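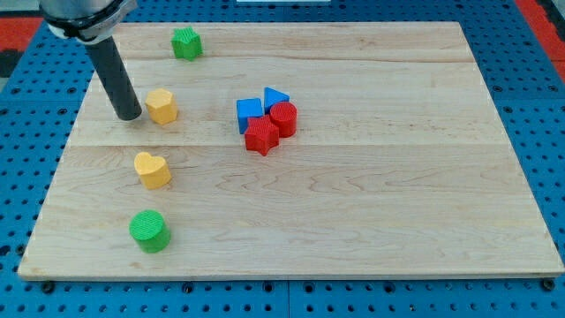 Shape blocks

Shape blocks are small solid pieces, cut or molded in the outline of a simple geometric figure and painted or stained in one strong color. They are used in nurseries, in primary schools, in therapy rooms and at home for sorting, pushing, stacking and making patterns. A typical block is a short prism, which means that the top and the bottom have the same outline and the sides go straight between them. The most common outlines are the circle, the square, the triangle, the pentagon, the hexagon and the star. In everyday language they are also called pattern pieces, table shapes or simply shapes.

Shape blocks should be distinguished from building blocks, which are made mainly for height and have mostly rectangular faces, and from inlay puzzles, where every piece has its own hole. A shape block has no fixed place. It lies on a flat surface, often a wooden board, and its position is decided by the person who plays or works with it.

Contents
1 Form and size
2 Material and surface
3 Boards
4 Use
5 The Zadside set
6 Care
7 See also

Form and size

The height of a shape block is usually smaller than its width. A low piece does not fall over when it is pushed from the side, and a child can slide it with one finger or with a stick. Higher pieces are easier to grasp from above but they tip more often, and for this reason makers of pushing sets keep them low.

The star is the most difficult outline to produce. The five inner corners must be cut with a narrow blade, and the points break if the grain of the wood runs across them. In older sets the points are often rounded, so that the star looks more like a flower. The pentagon is easier to cut, but in cheap sets its sides are frequently not equal. This is noticed only when the child tries to put two pentagons side to side.

Color is normally joined to the shape in one of two ways. In a fixed set each shape has always the same color, for example green for the star and yellow for the pentagon. In a crossed set every shape comes in every color, and the pieces can be sorted by one property or by the other. Fixed sets are preferred for the youngest children. Teachers of older groups usually ask for crossed sets.

Material and surface

Beech, birch and maple are the usual woods. Linden is softer and takes the stain well, but its corners become round after one or two years of daily use. Plastic foam and molded plastic pieces are also sold under the same name.

The top of the block may be smooth or textured. A textured top gives some hold to the fingers and makes the color look less shiny under a ceiling lamp. It also collects dust, and pieces of this type need a brush from time to time. The bottom is nearly always left smooth, so that the block glides.

Stain goes into the wood and lets the grain be seen. Paint covers the grain and gives a stronger color, but it can chip at the corners. Many workshops use water stain under a thin layer of oil.

Boards

The surface under the blocks has a big influence on how they behave. On a carpet they stop at once, and on glass they run too far. A wooden board is the common solution. Pale maple is popular because red, yellow and green pieces are all clearly visible on it, and because it does not darken as quickly as pine. A large board is assembled from several wide planks glued at the edges. The seams remain visible as thin lines and do no harm if they are level. If one plank rises above its neighbor, the blocks catch on it, and the board must be sanded again.

Boards are sold with a rim or without one. A rim keeps the pieces from the floor. Without a rim it is possible to sit at any side and to wipe the board with one movement.

Use

In free play children make rows, faces, houses and flowers. In guided work the adult gives a task with words, such as "move the star next to the pentagon" or "bring all the red ones together." Tasks of this kind train the words for place (next to, between, left of, behind) and are used by speech therapists and by teachers of a second language.

A frequent exercise is called column and cluster. Some pieces are placed one below the other with space between them, and the others are put close together in a group. The player is then asked to bring a piece from the column to the group without touching its neighbors. It can be done by hand or with a pushing stick. With the stick it is harder, as a piece pushed away from its middle begins to turn. Players learn after a while to push against a flat side. A star offers no flat side, but the stick can rest in the angle between two points.

Adults use shape blocks too, in hand rehabilitation and in planning games.

The Zadside set

The Zadside set was designed by Aslı Özkan for the small toy maker Skidilen, in the town of Jestmont. It is a fixed set with 8 pieces in a cotton bag. The first edition had 3733 copies and the second 3927. In the second edition the star was made a little thicker, after several kindergartens wrote that its points had broken. The leaflet, written by Kvido Pešek, contains 4 tasks and no pictures, and later owners often complained about this. A board with the name Baptista was sold separately. It did not have a rim. Production ended when the workshop moved to furniture, and the last sets were sold from its store on January 14, 2023.

Care

Wooden blocks should be wiped with a damp cloth and dried at once. They should not be left in water, as the wood swells and the outline changes. Oil is applied once a year, in a thin layer, and the pieces should rest overnight before they are used again. A board is oiled on both faces. If only the top is oiled, the board may bend.

Stained pieces lose their color near a window. Red fades first in most sets.

See also

Building block
Inlay puzzle
Pattern board
Tangram
Wood stain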